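Coursework > Arts Management > Term Reports > Group 3

Visitor Flow at the Vallstead Gallery: Project Report
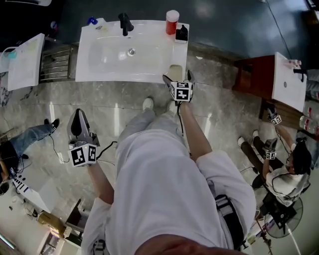
1. Purpose

The Vallstead Gallery reopened its print collection in July. This report examines how visitors divided their time between the Hollov Room and the Tunstall Room.

2. Method

Entry totals came from the front desk log. A one-page survey was left at the exit, and 217 forms were returned. Seventeen were incomplete and were removed, leaving 200.

3. Results

The log shows 1379 entries for the month. Of the 200 valid forms, 124 named the Hollov Room as the longer stop. Wall labels were rated harder to read in the Tunstall Room.

4. Limits

Survey forms were offered in English only. Group tours did not complete them.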